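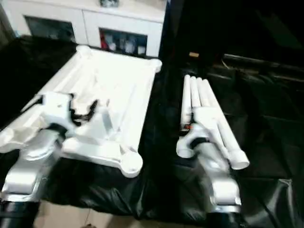
What do you do with a folding stool when company has gone home?
Fold the legs in, lay it flat, and slide it behind a door or under a bed until the next birthday.

SKORNSTEAD, July 2018 -- Lernmont, a maker of household goods for homes with more guests than chairs, today announced the Kevow, a white plastic folding stool that spends most of its life out of sight and asks for no thanks.

The Kevow has four legs, a ribbed underside and rounded corners, the last of these added after 11 months of shin-related feedback from the company's own break room. It goes on sale in 52 stores this week and comes in white. Customers in a May survey asked for other colors. Lernmont read every one of their comments and is proud to offer white.

"People tell us they want furniture that makes a statement," the company said. "We make the thing you sit on while you tie your shoes."

Setting up takes no tools. Turn the seat upside down on a cloth, swing the legs out until they stop, and turn it over. The instruction sheet runs to one page, down from 14 for the previous model, the Kettani, which had a cup holder and is no longer discussed at meetings.

To put the stool away, fold the legs back toward the underside one pair at a time. Wipe it down with a damp cloth first if it has been to a barbecue. Owners who wish to store it in the trunk of a car may do so, and Lernmont expects that many will forget it there until fall.

The Kevow is sold singly or in pairs. Replacement leg caps can be ordered by mail from Lernmont, P.O. Box 1737, Skornstead. Please say how many you have lost.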